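What the grippers changed on our floor

I've worked the packing side at Flilton for long enough that people ask me what happened after the Rornlow cells went in. Most of them expect to hear about layoffs. We had 70 people on the floor before and nobody was let go, but the jobs are different now and the pay grades took until April of the following year to catch up.

The old job was sorting returns by hand. You stood at a bench, took an item, turned it over, put it in a bin. You could talk while you did it. When the first cells came, four of the benches went out and the people from those benches were offered training work. I took it.

Training work means you hold the gripper yourself and do the task with it, over and over, and what you do gets recorded. The booths are small and have black curtains. You reach in with both jaws open, go for the thing, close, let go, start again. The orange pads grip well on most surfaces. My wrist complained for the first month and then it stopped. Last quarter our group logged 3,248 usable runs, and the bad ones are not paid any less, which we had to argue for.
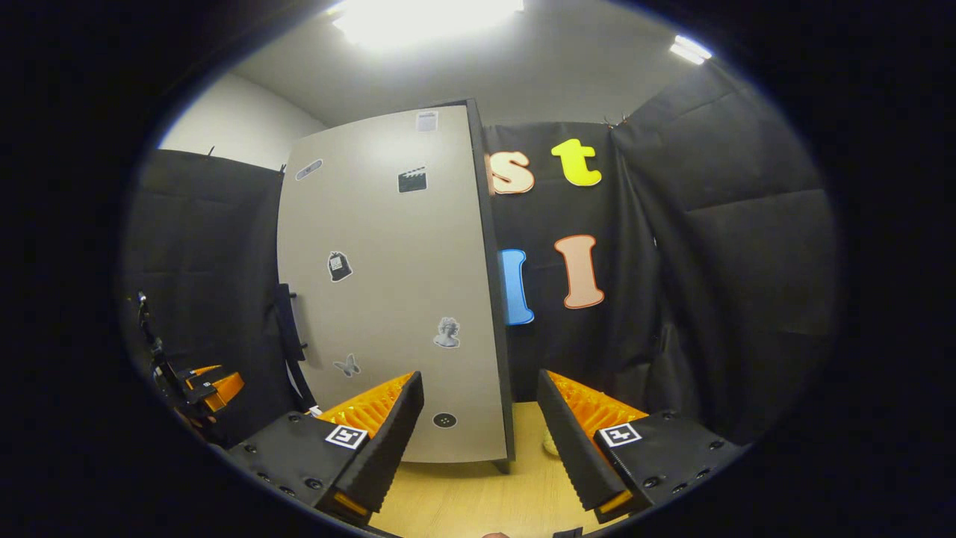

Okoro wrote to me after my last post that the recording bothered people at the other site more than the machines did, and that they wanted it in writing who could look at the runs and for how long. We have that in writing now too. It is one page and it hangs by the time clock.

What I miss is the talking. In a booth you face a curtain. Illa, the scheduling software, gives us a break after every 5 sets, and the breaks are staggered, so you don't always get them with the same people. We asked for two fixed breaks a day for the whole group. Management said they would try it on first shift.

The cells still hand back soft bags and anything with a loose strap. Those go to the old benches, and I do a shift there on Fridays.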